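Small chips, slow sums: how Onberg stopped renting the cloud

When Regula Stöckli took over the software side of Onberg in January, the firm was sending every sound recording it made to a data centre two countries away. Onberg sells monitoring for pumps and fans. Its sensors listen to a bearing, and a neural network decides whether the bearing is wearing out. The network worked well enough. The bill for running it did not.

"We were paying for graphics cards that sat idle most of the night," says Stöckli. "And a customer with a bad line got his warning the next morning."

Her answer was to shrink the network until it would run on a processor that costs less than a lunch. The first version had been trained by Esko Niskanen, and he was not keen to see it cut down. He spent the spring removing layers, storing the weights as eight-bit whole numbers and testing again after each change.

The test set holds 2685 recordings, most of them from a paper mill and a dairy. The full network missed 12 faulty bearings. The small one missed 40 at first, which Niskanen calls useless, and he went back to the training data.
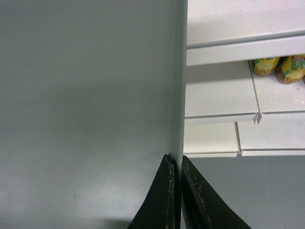 Light grey panel with a bevelled edge.

Much of the trouble lay in the labels. Hilkka Mäkelä had worked as a maintenance fitter before joining the firm, and she listened to the worst cases on headphones over two weeks. She found recordings marked healthy in which she could plainly hear a damaged race. Once those were corrected, the small network came level with the large one.

Not everyone is convinced. Aarti Tripathi, a consultant who advises factories on buying this sort of kit, points out that a model inside a sensor is harder to update than one on a server. If a fault turns up, each unit has to be reached over a slow radio link. Onberg's update tool, Lurance, sends only the weights that have changed, and a full round of some 200 sensors still takes most of a weekend.

Tripathi would also like to see results from sites the firm did not choose itself. Stöckli agrees, and says a trial at a quarry is being arranged. The cloud contract runs until the end of the year and will not be renewed.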